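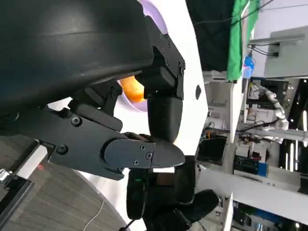 Mimberg, weiß mit fliederfarbenem Rand - meine Erfahrung nach fünf Monaten

Ich habe die Mimberg im Laden in Mevport gekauft, weil ich etwas für die vielen kleinen Sachen auf meinem Arbeitsplatz gesucht habe. Vorher hatte ich eine Schale von Suksawat, die war schöner, aber leider auch viel zu flach. Alles ist immer herausgerollt.

Zuerst die Farbe. Das Weiß ist ein normales Weiß, der Rand ist lila, eher Lavendel. Im Katalog hat er für mich fast rosa ausgesehen. Wer also genau Rosa möchte, soll lieber vorher im Geschäft schauen. Mir gefällt es so besser.

Die Form ist rund und ohne scharfe Ecken, das ist beim Abwischen angenehm. Ich nehme ein feuchtes Tuch und ein bisschen Spülmittel, mehr braucht man nicht. Bleistift geht sofort weg, Kugelschreiber habe ich nur nach langem Reiben wegbekommen. In die Spülmaschine habe ich sie nicht gestellt, dazu kann ich nichts sagen.

Nahe am Rand ist ein kleines ovales Loch. In der Anleitung wird es nicht erklärt. Ich finde es nicht störend, aber feine Sachen wie Nadeln oder kleine Schrauben würde ich nicht bis dort oben einfüllen.

Was mir weniger gefällt: Auf einer glatten Platte rutscht die Schale, wenn man sie mit einer Hand schiebt und sie nicht voll ist. Ich habe vier Filzpunkte darunter geklebt, seitdem ist es ruhig. Für diesen Preis hätte der Hersteller das selbst machen können - es kostet ja fast nichts.

Mein Kollege hat die größere von Prastivov, 300 Gramm schwerer, und sie steht besser. Sie passt aber nicht in mein Regal.

Von mir vier Sterne. Eine zweite werde ich wahrscheinlich im März kaufen.

Zbigniew Pawłowska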